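4.2 Recording your pick-up examples

By now your Beso hand gripper should be charged and paired, so we come to the part most people enjoy — showing the learner how you would do the job yourself.

1. Choose a real, everyday spot. A table that people use, with their odds and ends left on it, teaches far more than a bare bench.
2. Stand one object where you can reach it comfortably, and open the fingers all the way.
3. Press Record, wait for 2 beeps, and bring the gripper in slowly until the object sits between the pads.
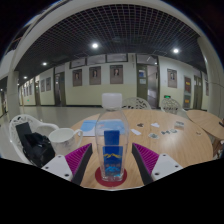

4. Close gently, lift, hold for 2 seconds, and set the object back down. Press Record again to save.
5. Move the object a little and start over. Please don't worry if a few tries are clumsy — you can sort them later in Zalgate.

Note: Our Gulville starter set holds 285 examples, 127 of them bottles and cups, so there's no need to match it in one afternoon.

Caution: Keep loose sleeves and your free hand away from the fingers while they close. Use only closed containers, as the housing is not sealed against spills.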